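Progress report no. 2 to the Tultia Fund
Project: Renewal of the shared work room, Flulescombe
June 5, 2018
Prepared by Lefteris Christodoulou, Flevell

Dear colleagues,

With this report I inform you about the work which we have done since the first payment, and about the part which is still open. I write only about the work room on the ground floor. The report for the store room will come separately, as we agreed.

1. Work completed

The old shelves along the back wall were taken out in the first week. Behind them the plaster was in worse condition than we had expected, so the painter needed more days than in the plan. The wall is now repaired and has two coats of paint. The ceiling lamps were changed at the same time, and the users say that the light is much better in the evening.

The 23 chairs have arrived and are in use. Two of them came with a loose back and the supplier exchanged them without a cost for us. The old chairs went to the school in the next street, except the broken ones.

The floor was cleaned with a machine, but not sealed. We have asked for a new price for the sealing, because the first offer was valid only until the end of the winter.

2. Money

From the grant for this room, 2,000 pounds were kept for the tables and for small repairs. Nothing from this sum is spent until today. The costs for the painter were higher than planned and we covered the difference from our own budget, therefore we do not ask for a change in the grant.

3. The tables

In the application we wrote that all the tables would be replaced. After we looked at them again with the joiner, we would like to propose something different. The frames are strong and do not move. It is the tops which have suffered, mostly from boxes and tools being pulled across them. The joiner believes that the tops can be cleaned and treated, and that only the worst ones must be changed — this would leave money for a second cupboard, which the users have requested several times.
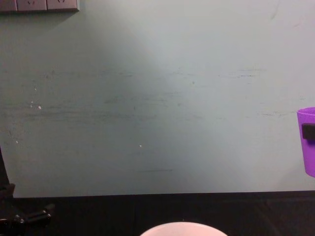
Table top in its present state, with scuff lines across the surface. Sockets at the back, top left.

The marks go mostly in one direction. A test with a mild cleaner will be made on one table first, in a corner, and I will send you the result before we order anything. We also want to give the users felt pads to put under heavy things, and a short note about lifting and not pulling.

The sockets stay where they are. The electrician will check all of them during the same visit in which he finishes the lamps in the corridor.

4. Next steps

Test cleaning of one table: within 7 days from your answer.
Decision on the number of new tops: after the test.
Order of the cupboard (model Min, the narrow one): only with your written agreement.
Sealing of the floor: during the summer closing, if the price is acceptable.
Final report: October.

I kindly ask you to tell me if the change in point 3 is possible inside the present agreement, or if you need a new form from us. The offer of the joiner can be sent on request.

With kind regards,
Lefteris Christodoulou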